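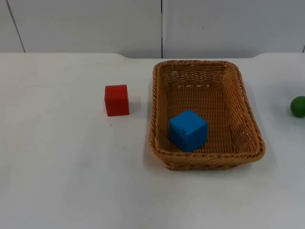 Sawsan's question about the stairwell deserves a better answer than the eleven replies that just said "white," mine included. White is a family of colors that don't get along, and most of the trouble comes from what you stand them next to. Take the white table up top and the wall panels behind it. Look at either one alone and you'd call it white and go to lunch. Put them together and the wall goes gray on you, and a pale, slightly clinical gray at that. I would also point out the scuffs and smudges on the tabletop, for those who believe matte is forgiving. We have a stairwell that two bicycles and a cello go up and down every day.

On 4/26/19, Sawsan Sayegh wrote:

> Hi all,
>
> Both quotes for the Crabtree Street stairwell are in. Multari wants $1,733 and Rimunora wants $1,803. Both include two coats, patching the bad corner on the third floor landing, and doing the ceilings. Neither includes the banister.
>
> Before I say yes to anybody I need a color. Last time I asked, everyone said white. The man at Multari laughed when I told him that and handed me a fan of 40 chips, every one of them white. I have taped five to the wall by the mailboxes. Please go look at them and write back with a number. Please don't write back with "whichever one is nicest."
>
> Also, does anyone know what the current color is called? It would help to know what we're running away from.
>
> Sawsan

To take the last part first: the current color is called Parchment. I know this because there is still a can of it in the basement, behind the storm windows, with a lid that has become part of the can. It went up the October after we moved in. It was described to us then as "a warm white," and for a year or so it was. Now it's the color of a tooth.

So, the chips. I went down after breakfast and again after supper, and I recommend everybody do both, because they change places. Number 1 is fine in the morning and turns green once the overhead light is on. Number 2 is the one you'd pick if you only looked at it on the fan. By the mailboxes it has a lot of blue in it, and I felt I should be filling out a form. Number 3 I like. Number 4 is Parchment. I don't care what it says on the back – it's Parchment, and it has come back for us. Number 5 has fallen off and was on the floor both times, so I held it up by hand, and it's close to 3 with a little more pink.

Things I'd add for whoever ends up talking to the painters:

- The trim is staying as it is, and the trim is a bright, hard white. Whatever we pick is going to be seen against that on every single floor. Somebody should hold the chips against the door frames as well as the wall.
- Ask for eggshell or satin up to shoulder height. Declan Cheetham will say this costs more. Declan, it does.
- Get a sample pot and paint a proper square, two feet on a side, up on the second floor where there's a window. A chip the size of a stick of gum can't tell you much.
- The ceiling doesn't have to match. Ours is low, and I'd go a step lighter up there.

As for who gets the job, the difference is $70, and I'd pay it. Rimunora did my sister-in-law's place over on Waltadden and they moved the furniture back afterward. Multari did our front door, and those of you who use the front door will have formed a view.

I'd leave the banister alone. It has 100 years of hands on it and it looks better than anything we've done to the walls.

My vote is 3, with 5 as a backup if someone can get it to stay up. I'll be around to look at the sample square any evening except when the cello is coming down, when it's safer to wait on the landing.

Declan, I still have your ladder.

– Top floor rear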